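Tendale Housewares Center
Employment Opportunities

Returns and Sorting Associate (Part Time)
Posted Apr 29, 2023
Position number 572
Location: Tendale Distribution Building, Xolalpa Road entrance
Reports to: Floor Supervisor, Returns
Openings: 2

About the Center

The Tendale Housewares Center receives, inspects and redistributes kitchen and table goods returned by stores in the Brutari retail group. Items that pass inspection go back to store shelves or are sold at reduced prices through the Center's own outlet. Items that do not pass are separated by material and sent for recycling. The Center has 47 employees across receiving, sorting, packing and outlet sales.

Position Summary

The Returns and Sorting Associate inspects returned goods, assigns each item to the correct category, and prepares sorted goods for packing. Work is performed indoors, standing, at an assigned sorting station. The position is permanent and part time, with morning and afternoon shifts available. Applicants should indicate in the cover letter which shift they prefer. Preference will be honored where staffing permits.

Duties

Open incoming cartons and compare contents with the return slip.

Inspect utensils, cookware, storage containers and small tableware for cracks, stains, missing parts and sharp edges.

Sort items by material and condition according to the Center's written sorting guide.

Enter item counts and condition codes in Holtudix, the Center's inventory system. Training in Holtudix is provided during the first two weeks of employment and no earlier experience with it is expected.

Keep the sorting station, bins and surrounding floor clean and clear at all times.

Report damaged equipment to the Floor Supervisor before the end of the shift in which the damage is noticed.

Assist with the annual stock count in December. All returns staff are scheduled for the count, and vacation requests for that period are generally not approved.

Required Qualifications

Applicants must be at least 18 years of age on the first day of work and legally authorized to work in the United States. They must be able to read and follow written instructions in English, to stand for the length of a shift with scheduled breaks, and to lift cartons of up to 47 pounds with or without reasonable accommodation. Basic computer skills, including use of a keyboard and a handheld scanner, are required.

Preferred Qualifications

Six months of experience in a warehouse, retail stockroom or commercial kitchen. Forklift certification is welcome but is not used in this position. Ability to speak a second language is an advantage for associates who later apply for outlet sales.

Hours and Compensation

Shifts are six hours, four days per week. Pay is hourly and is set according to the Center's published wage scale, which is provided to all candidates invited to interview. Associates receive paid sick leave, an employee discount at the outlet, and work gloves and safety glasses at no cost. Closed-toe shoes are required on the sorting floor and must be supplied by the employee. Successful completion of a probationary period of 6 months is a condition of continued employment.

How to Apply

Submit a completed application form, a resume and a cover letter of no more than one page to the Tendale Human Resources Office. Forms are available at the front desk or may be requested by mail. Please write the position number on the outside of the envelope. Applications without a position number may be delayed.

Candidates selected for interview will be asked to complete a short sorting exercise on site. The exercise is scored separately from the interview, and candidates will receive both results in writing. Two references will be contacted before any offer is made. The posting remains open until both positions are filled.

Equal Opportunity

Tendale Housewares Center is an equal opportunity employer. Applicants who need an accommodation at any stage of the hiring process should contact the Human Resources Office before the scheduled interview. 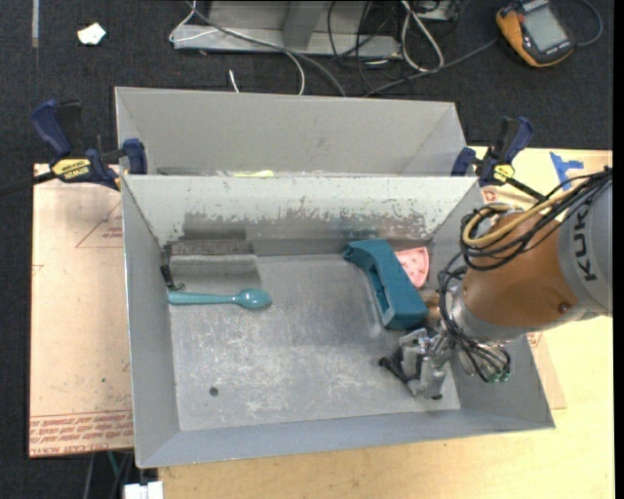 Teal plastic spoon in a metal bin.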